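Posted in: Forum > Teleoperation and Teaching by Demonstration
Jan 23, 2023, thread started by erick_mosoti

erick_mosoti
I'm recording demos for a two-arm block task in simulation. Left arm takes the blue block, right arm takes the red one. I have 174 episodes and the policy still hovers over the red block and closes early. Do I need more demos or better ones?

d_cirillo
Better ones. Replay the first 40 and delete every one where you hesitated before the grasp. The policy learns your pauses too.

ilgin.a
I disagree with deleting. I kept my slow episodes in October and the arm recovered from bad approaches more often. With only clean demos it got lost after one miss. I'd record up to 200 and leave them all in.

d_cirillo
Recoveries are fine. Sitting still over the block for two seconds is a different thing.

erick_mosoti
I checked. 37 of them have a long stop above red. From my viewpoint the right gripper covers most of that block, so I was waiting until I felt sure.

cosimo_g
Then fix the view before you record any more. Put the wrist camera feed on your screen and drive from that. I did the same on the Teldale setup and my stops got shorter.

ilgin.a
Agree with Cosimo on that. Still wouldn't delete anything yet.

erick_mosoti
Will redo the 37 with the wrist view and train both ways. This is the start pose I've been using.
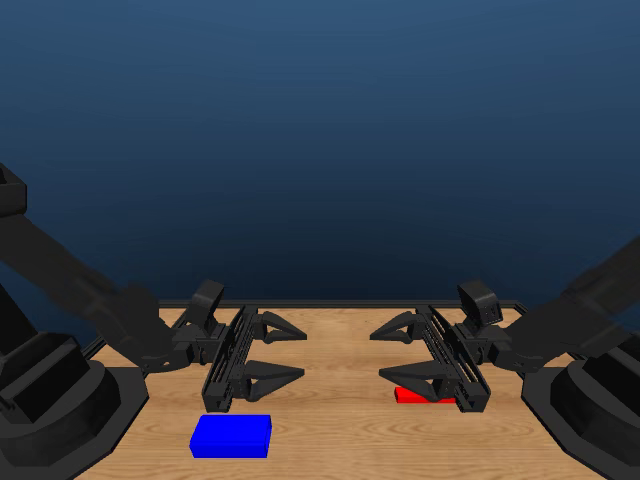 raffaele_r
Do you move both arms at once when you record, or one after the other?

erick_mosoti
Both at once, with one leader arm in each hand.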